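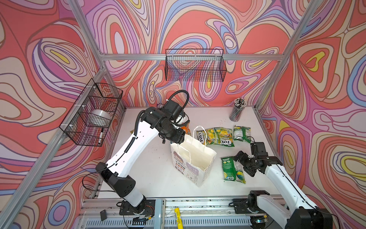
Cahier d'atelier – cellule Kitham
16 février 2023

Imprimer | Envoyer par e-mail

Objet : comparaison des doigts Bimis (d'origine) et Fukley (plus longs, pointe amincie) sur la tâche d'ensachage. Sachet souple de snack pris à plat sur la table, dépose dans le sac en papier ouvert.

Config. Deux bras, pince sur chacun, parallèle à droite. Contrôleur Mbeki, firmware inchangé depuis la dernière entrée. Caméra fixe, calibration refaite ce matin, erreur de reprojection correcte. Panneaux à motifs conservés sur les trois côtés, on ne change pas le fond en cours de série.

Série : 16 essais par jeu de doigts, bras droit à la prise, bras gauche près du sac.

Bimis : 6 échecs. Presque toujours le même défaut : le doigt pousse le sachet au lieu de passer sous la soudure. Quand la prise se fait au milieu, le sachet plie et accroche le bord du sac à la descente.

Fukley : 2 échecs, tous deux sur un sachet orienté en biais. La pointe passe mieux sous le bord. En contrepartie, flexion visible à l'effort max. J'ai baissé la consigne de courant d'un cran, pas de glissement supplémentaire.

Sac : les poignées torsadées restent le point pénible. Si le poignet gauche descend trop, il en couche une et l'ouverture se referme. Relevé la position d'attente du bras gauche – réglage à reporter dans le fichier de poses, pour l'instant uniquement en local.

Câbles : les spiralés noirs tiennent bien en rotation de poignet. Celui du bras gauche tire un peu en extension complète, à surveiller. Fils entre les deux bases toujours posés sur le rail, à passer en goulotte.

Latence : rien à signaler côté Mbeki. Compteur de cycles à 2 000 à la fin de la série, resserré les vis de doigts à droite, l'une avait pris du jeu.

À faire
– refaire les prises en biais avec Fukley, consigne basse
– essayer les patins silicone sur Bimis avant de les écarter
– ajouter des sachets qui se chevauchent
– commande d'un second jeu Fukley, livraison annoncée pour avril

Imprimer | Envoyer par e-mail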